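The Override

The Findness ferry company wanted a new website by April, and the firm that had sold it to them was called Georgiev, and Georgiev had sold it on the strength of a product called Darelitz. I came in third, as a contractor, which in my experience is when the person who has to do the work gets let into the room.

Darelitz was a theme. The sales pages called it a design intelligence layer, but I unzipped it on the train and it was a theme. It had a folder of templates and a folder of styles and a settings file, and another folder named "core" that had a second folder named "core" inside it. I have seen a lot of these. The inner one is usually where somebody changed their mind.

"It adapts," said the account manager at Georgiev, on my first morning. "You feed it the old site and it works out what the pages are."

"How does it work that out?"

"It's in the documentation."

I had read the documentation. There was a page titled How Darelitz Understands Your Content, and under the title was a picture of a lighthouse and a button to book a call.

The old site had 3,000 pages. Most of them were sailings that had already sailed. There was a page for each crossing canceled by weather, going back 16 years, and every one of those pages had been made by hand by someone in the Findness office who had typed the wind direction into the title. I liked those pages. They were ugly and they were clear. You clicked one and it said the boat did not go.

I asked what would happen to them.

"They'll be adapted," the account manager said.

So I set up a copy and fed it the old site. It took most of an afternoon, and while it ran the screen showed me a line of gray text that changed every few seconds. Reading structure. Finding relationships. Learning your voice. I opened the script that printed those lines, and it picked them from a list in order and started again at the top when it ran out. It would have said Learning your voice to an empty folder. I know because I tried it with an empty folder.

When it finished, the timetable looked very good. I'll give it that. The type was big, the colors were right, and on a phone the whole thing folded up the way it should. I clicked around for a while looking for something to dislike and didn't find it on the front page, or on the fares page, or on the page about bringing a horse.

Then I went to the canceled crossings. They were all there. Each had a nice wide heading and a green button at the bottom that said Book This Sailing.

I wrote to Georgiev about the button. The answer came back inside the hour, and it said the button was a known strength of the theme.

"A known strength," I said to the developer who sat across from me. She had been at Georgiev longer than the carpet and didn't look up.

"You have to override it," she said. "Copy the sailing template out of core and put yours in the folder one level up. It'll take yours first."

"Which core?"

Now she looked up. "Is there more than one?"

There was more than one, and both had a sailing template in them, and the two were the same except for a single line near the bottom. The outer one asked whether the crossing had been canceled before it printed the button. The inner one didn't ask. The inner one was the one being used.

I copied the outer one to the place she said. I cleared the cache. I loaded the page for a crossing that had been called off in a southwesterly when I was still in school, and the button was there, green as ever, offering me a seat.

I spent the evening on that. I renamed files. I put the word HELLO in templates, one at a time, to see which of them would say it. None of them did. I put HELLO in the inner core, where you are never supposed to touch anything, and still the page came up clean and handsome with its button. By then it was dark out and the cleaning crew had gone through, and I began to think about the word "adapts" and whether I had been unfair to it.

I hadn't. It was reading from a third place. When you installed Darelitz it made its own copy of everything, in a temporary folder with a name made of numbers, and it ran from there. The folder structure I'd been studying on the train, with the templates and the styles and the tidy settings file, was for show. You could have deleted the whole thing and the site would have stayed up until somebody restarted the server.

I wrote that down as plainly as I could and sent it to everyone, and in the morning there was a call.
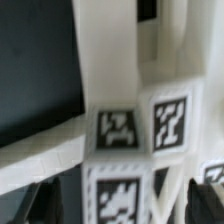

Somebody from the Findness office asked if the boats would still be on it. The line was poor and she had to ask twice, and each time there was a pause, as if the people at Georgiev were waiting for a longer question.

"The boats will be on it," said the account manager. "The boats have never been in doubt."

"And the ones that don't go?"

"Those are on it too."

"But would a person know they don't go?"

I said that at the moment a person would not. The account manager said that this was one reading. He said the team at Darelitz had told him a temporary folder was an industry pattern. I asked which industry. He said he would take that away and come back to me, and I could hear him writing it down, or at least I could hear a pen.

Then a man joined from Darelitz. He was very pleasant. He had a shelf behind him with three books on it and he told us the override worked perfectly on the reference site, for a customer called Plastthorpe, and he'd be glad to share his screen.

He shared his screen. Plastthorpe was a garden center. It sold sheds. He went to the template folder and he changed the word Shed to the word Cabin, and he saved it, and he loaded the page and it said Cabin.

"So there we are," he said.

"Could you change it back?" I asked.

"Sorry?"

"Could you put Shed back and load it again?"

He put Shed back. He loaded the page again. It said Cabin. He loaded it again, and laughed a little, and said it sometimes needed a moment. We gave it a moment. I had my own window open on the Plastthorpe site by then, the real one, the one people bought sheds from, and I saw that it said Cabin as well.

I thought about mentioning this. I did mention it.

His picture froze, and then it went away, and the shelf with it. The account manager suggested we all take 20 minutes. The woman in Findness said she couldn't take 20 minutes, the noon boat was loading, and could one of us just tell her whether to cancel the old hosting, as she'd been told to do it by the end of the day.

"Yes," said the account manager.

"No," said the developer across from me. It was the first word she had spoken on the call. She had her headset on crooked and she was eating an orange.

There was some discussion after that about who had the authority to say no. It went on for a good while. I wasn't part of it. I had gone back to the old site to look at how the canceled pages were built, the hand-typed ones, and I'd found the file that drew them. It was one file. It sat in one folder. At the top of it was a comment that said if canceled show this and no button, and under the comment was a piece of code that did exactly so – the first thing I had read in a week that matched its own description.

I checked it anyway. I changed a word and loaded the page, and changed it back and loaded it again. Then I did it once more on a different page, because I have been fooled by old code too and it is no better company than the new kind.

In the end they gave me 90 hours to "stabilize the Darelitz experience," and it said that on the work order, in quotation marks, as though even the work order had its doubts. I used the first few of them to make a plain theme with one folder for templates and one for styles. I copied the big type and the colors, since those were good and the ferry company had paid for them. I moved the old file across and made it a template. I turned Darelitz off on the copy, restarted the server, and clicked through the timetable with the developer standing behind my chair.

"Does Georgiev know it's off?" she said.

"It's in the documentation."

She read over my shoulder for a bit. I had written the documentation that morning. It was half a page and it said where the files were.

"They'll want the gray text," she said. "When it loads. The client saw it in the demo."

"It didn't do anything."

"They'll still want it."

I said I'd think about it. She went back to her desk and I opened the page for that night's late crossing, which had just been marked as canceled by the office in Findness, wind northwest. There was no button. I refreshed it. There was no button. I left the tab open and refreshed it again when I came back from getting coffee, and then again before I put my coat on.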